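4. Setting up the live well timer and the weigh-in scale

Applies to the Floltport tournament kit, second edition of this guide

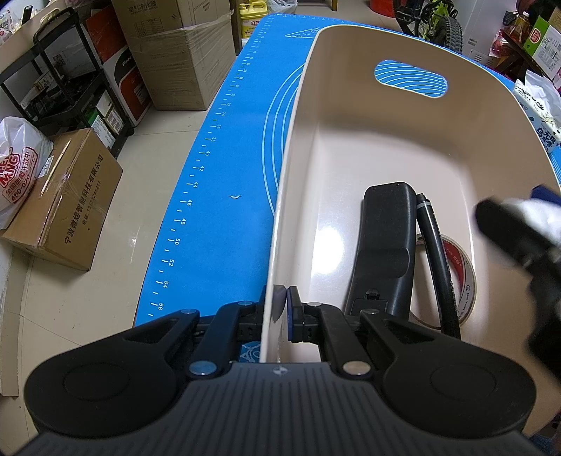
Before you start this section, the battery must be installed and the main fuse must be in its holder (see section 3). If you bought the kit without the scale, do steps 1 to 9 only and continue with section 5.

The kit has two parts which work together. The timer controls the pump that brings fresh water in the live well. The scale weighs the fish and sends the weight to the display beside the steering wheel. You can use each part alone, but the bag count on the display works only when both are paired.

4.1 Fitting the timer

1. Turn the battery switch to OFF and remove the key.

2. Choose a dry place for the timer, inside the console or under the rear deck. The cable to the pump is long enough for most boats up to the size given in section 1. Do not make it longer with household cable.

3. Hold the bracket in position and mark the two holes with a pencil. Look behind the panel before you drill. On many aluminium boats the steering cable passes close to this place.

4. Drill the holes and fix the bracket with the screws from the small bag. Tighten by hand only.

5. Push the timer onto the bracket until it clicks.

6. Connect the brown wire to the pump and the black wire to the negative bar. Connect the red wire last.

CAUTION: The red wire must go through the fuse. A pump which is blocked by weed can take enough current to melt the wire if there is no fuse.

7. Turn the battery switch to ON. The green light flashes while the timer checks the pump, then it stays on.

8. Put the boat in the water, or place the pump inlet in a full bucket, before you test the pump. Do not run the pump dry, even for a short test.

9. Press RUN. Water should come from the spray head in the live well. If there is no water but you can hear the pump, there is air in the hose. Lift the hose end, wait, and press RUN again.

Note: On older Jillitska pumps the brown and black wires are in the opposite order. The label on the pump is always correct, so please follow the label and not the colours.

4.2 Choosing the interval

The timer has three programs. Turn the dial to change the program - you will feel a small stop at each one.

COOL is for spring and late autumn. The pump runs for a short time and rests for a long time. Use it when the water at the surface is cold to your hand.

WARM is for summer and it is also the factory setting. If you do not know which program to use, leave the dial here.

FULL runs the pump without rest. Use it when the well holds your complete limit, when the fish were caught in deep water, or when you have a long run back to the ramp.

Caution: FULL empties a small battery in a few hours. If the same battery starts your motor, go back to WARM as soon as you can.

When you drive fast, the pump inlet may come out of the water and the well will not refill. For long runs, close the drain plug and turn the valve to RECIRCULATE before you leave the spot. Open it again when you stop. Many anglers forget the second part, and the fish are then in old water the whole afternoon. We suggest to stick the yellow reminder label on the throttle side of the console.

4.3 Pairing the scale

10. Put the batteries in the scale handle. The flat end goes toward the hook.

11. Switch on the display and open MENU, then DEVICES, then ADD SCALE.

12. Hold the button on the scale until the screen shows a code. The same code must appear on the display. If the codes are different, there is probably another boat near you doing the same thing. Cancel, move away a little, and repeat.

13. Press OK on the display. The word READY appears at the top.

The display can store 750 weights. When the memory is full, the oldest weight is deleted without a warning, so copy your season to a computer from time to time.

4.4 Setting zero and checking the weight

14. Hang the empty weigh bag on the hook. The bag should be wet, as it will be in use.

15. Wait until the numbers stop moving and press ZERO.

16. Hang the test weight from the kit in the bag. The display must show 336 grams. A difference of 2 grams more or less is normal.

17. If the difference is bigger, open MENU, then SCALE, then CALIBRATE, and follow the text on the screen. Do this on land. A rocking boat will give you a wrong calibration, and each fish after that will be wrong too.

Note: The scale is made for your own information and for culling. It is not a certified scale. The weight which counts in a tournament is the weight from the official scale at the stage, also when your display says something better.

4.5 Entering the limit

18. Open MENU, then EVENT, and enter the number of fish allowed in your bag. Read the rules of the event first. Some trails changed their limit this year, and the rules for partners are often not the same as for boaters.

19. Enter the minimum length if you want a reminder each time you weigh. The display cannot measure the fish. It only shows the number you typed.

20. Choose CULL ON or CULL OFF. With CULL ON, the display shows the colour of the tag on your smallest fish when the bag is full. In waters where culling is forbidden, choose OFF.

21. Press SAVE.

After this, each weight is added to the bag when you press KEEP. If you release the fish, press SKIP. If you press the wrong one, open the list and hold your finger on the weight to remove it.

4.6 If something does not work

Green light does not come on: Check the fuse, then the red wire.

Pump runs but does not rest: The dial is on FULL, or it is standing between two programs. Turn it until you feel the stop.

Display shows NO SCALE: The scale has switched itself off to save its batteries. Press the button once. If it happens often, change both batteries together.

Weight jumps up and down: Hold the scale at chest height with both hands and keep the bag away from the side of the boat.

Display shows E3: The scale was overloaded. Remove the load, switch off, and do section 4.4 again from step 14.

For questions which are not answered here, write to the service desk at Clarkorura and give the serial number from under the timer.

Section revised October 13, 2022 by Spyros Nikolaidis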